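Square bin for small blue cubes - best layout on a white table?

I sort small blue cubes into a square bin on a white tabletop. The bin has rounded corners and a wide rim. Cubes tend to end up against the right wall. Should they start in a row, touching, or be spaced out? The overhead light washes out the seams.

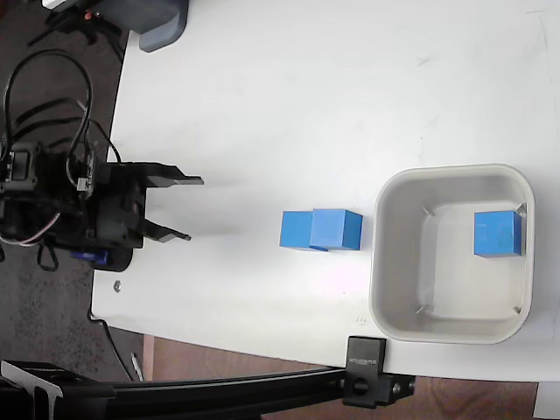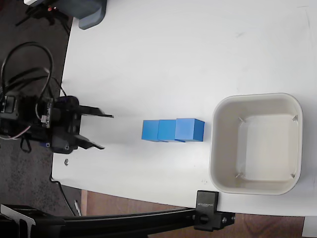
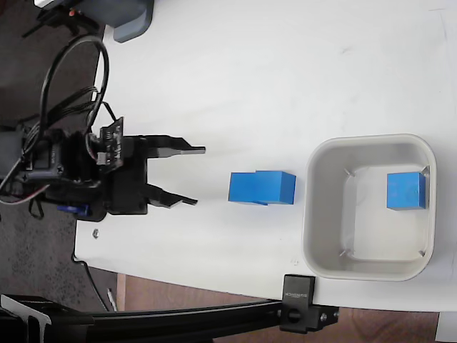 Blue cubes and the square bin on the white table.

Posted by bench1571

Spacing depends on what picks them up. If the fingers close across the row, touching cubes are fine. If they close along it, leave a gap wider than one finger on each side. I use 30 mm between centers. Keep the bin's position fixed - tape the corners. For the seams, move the lamp low and to one side.

Posted by Ristine

Get a bigger bin.

Posted by Dromow

Cubes against a wall are normal in a flat-bottomed bin. Release nearer the center, from a lower height. A felt liner stops them sliding. Cut it 2 mm undersize.

Posted by Stojanovska

Comments
- Felt sheds. Use thin foam.
- Tape leaves residue on white laminate, go with putty.
- Same problem with dice.

Contact | Copyright Grolaser Help | Back to top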